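Home | Courses | Handouts | Lab Hours | Contact
February – Bredov Automation Lab

Handout 6: Looking After the Arm at Cell 3

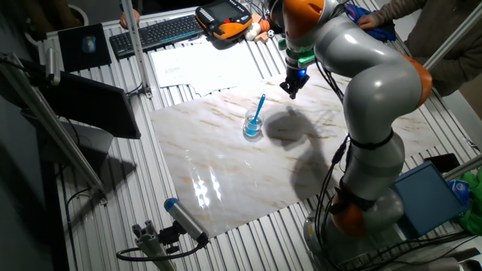 Before you jog anything, do take a slow walk along the cables with your eyes, from the base right up to the gripper. The straps should be snug but never biting, and each joint needs enough slack to bend freely (I fuss over this one, I know!). Then check the bolts at the gripper mount, and keep the speed at 22 percent until you trust your points.

Joint covers come off at 4000 hours for new seals – please book that with the Skustach desk well ahead. Wipe the fingers after every liquid exercise, and write it in the log, even if all was well.

Related
Handout 5: Teaching Your First Points
Ticona Gripper Notes
Lomunico Cell Wiring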